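J'ai acheté la table Jomik au mois d'avril, pour la pièce du fond de notre petit club à Dromport. Nous avions avant une table Ledham, très solide mais trop lourde, et mon dos ne voulait plus d'elle. Le vendeur m'a proposé la Jomik pour 400 euros, livraison comprise.

Le montage m'a pris un après-midi entier. La notice est claire, sauf la page des pieds, que j'ai dû lire trois fois. Les vis sont bonnes. J'ai mesuré la hauteur : 744 mm d'un côté et 751 de l'autre, à cause de mon sol. Les patins réglables corrigent cela, mais il faut être deux personnes. Bethel Negash est venue m'aider et je la remercie encore.
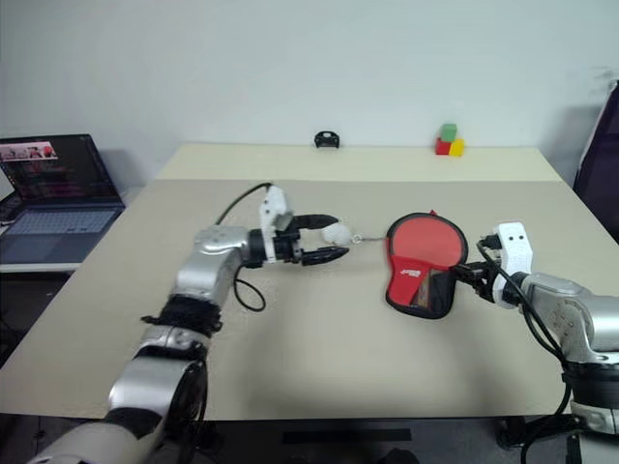

Une petite balle blanche au-dessus du plateau beige.

Le plateau est mat, ce que je préfère beaucoup. Avec la Ledham, la lampe faisait des reflets et le soir on avait mal aux yeux. Pour le nettoyage, un chiffon humide suffit. J'ai essayé aussi le produit de chez Berhe — trop gras à mon avis, il laisse un voile.
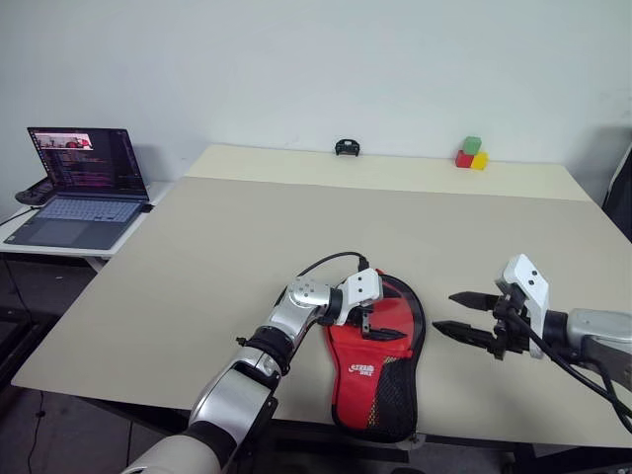
L'étui rouge et noir, posé sur la table.

Mon reproche principal est la surface, qui prend facilement les petites marques. Ce n'est pas grave pour un club, mais dans un salon je serais fâché. Les angles sont aussi un peu vifs, j'ai collé des protections chez moi sur un modèle semblable.

Je donne quatre étoiles. Si vous avez un sol droit, le montage sera plus court que le mien. Gardez la petite clé plate, elle sert encore pour resserrer les pieds après quelques semaines.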